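Residents of Brerkerance ask for cooler bedrooms before next summer

The town council of Brerkerance will decide on Friday if it gives money to make old apartments less hot in the summer months. The proposal comes from a group of tenants in the Zarklow district, where many buildings are more than 60 years old and were built for cold winters.

Last summer was difficult for the people who live on the upper floors. According to the tenants' group, the temperature in many bedrooms stayed above 28 degrees Celsius during the night, also when the windows were open. The group collected the numbers from its own members, who wrote down the temperature before they went to sleep and again in the morning.

"In the day you can go to the library or sit under a tree," said Shota Tamura, who lives on the top floor of a building on Beler Street. "At night you have only your bed. I work early and I slept maybe four hours. After a week of this you make mistakes at work and you are angry with your children for nothing."

Mr. Tamura has lived in the building for nine years. He told that in the first years he did not think about the heat at all, and his family used only one blanket less in July. Now they move the mattresses to the kitchen, because the kitchen looks to the north and has a stone floor.

The proposal has two parts. The first part is outside blinds for windows that look to the south and the west. The second part is a layer of insulation under the roof, which today is missing in most of the buildings in Zarklow. The tenants ask the town to pay half of the cost, and the owners of the buildings would pay the other half. The rent should not go up for this reason during the first five years.

Air conditioning is not included. The electric lines in many of the buildings are old, and the housing office of the town has warned that they cannot carry so many machines at the same time. Some house rules also do not permit to hang anything on the front wall. Most people therefore use small fans, wet towels and dark curtains, and they buy them early, when the shops still have them.
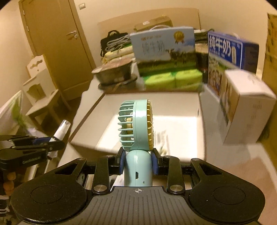 A small handheld fan in mint green, with pale yellow blades.

The El Sherbiny household store, near the tram stop, had no more fans to sell already in the second week of June. A new delivery came in July and was gone in two days. The store has now ordered for next year, much earlier than usual, and it will also keep more curtain fabric.

A fan moves the air but it does not make the room colder, and this is the reason why the tenants want changes in the buildings. Outside blinds stop the sun before it comes to the glass. Curtains inside the room help less, because the heat is then already in the apartment. The insulation under the roof works in both seasons, and the group hopes that it will also make the heating bills lower.

The housing office made a test in one building on Beler Street this year. Blinds were put on the west side in May, before the first hot days. The office compared bedrooms on the same floor, with blinds and without blinds, and it says that the rooms with blinds were cooler in the evening by two to three degrees. The difference became smaller in the early morning. A full report about the test will be ready in December.

Not all people agree with the plan. Two owners wrote to the council that the price of the work is too high and that the time is too short to find workers. They propose to begin only with the roofs and to wait with the blinds for one more year. One of them also wrote that the blinds would change the look of the old street, and he asked that all buildings use the same color.

The council has some 4000 apartments in its list of homes that could need the work. It is not possible to do all of them in one year, and the housing office wants to start with the top floors and with homes where older people or small children live. Families could apply at the office with a simple form, and the owner would have to sign it too. What happens when an owner does not want to sign is not yet clear, and the tenants have asked for a rule about this.

Until the decision, the tenants' group gives the same advice that it gave in the summer. Close the windows and the curtains in the morning before the sun comes in, and open them late in the evening on two sides of the apartment, if this is possible. Use light cotton sheets. Turn off the television and chargers at night, as they also make a little heat. Knock on the door of older neighbors once a day when it is very hot.

Mr. Tamura will be at the meeting on Friday together with other people from his building. He said he does not expect that everything will be paid at once. "If they start with the roof, I will already be happy," he said. "But they should start before the spring, and not when it is hot again."

The meeting begins at 6 p.m. in the large room of the town hall and is open to the public. Residents who want to speak must give their name at the entrance 30 minutes before the start. Written comments can be left at the housing office until noon on the same day.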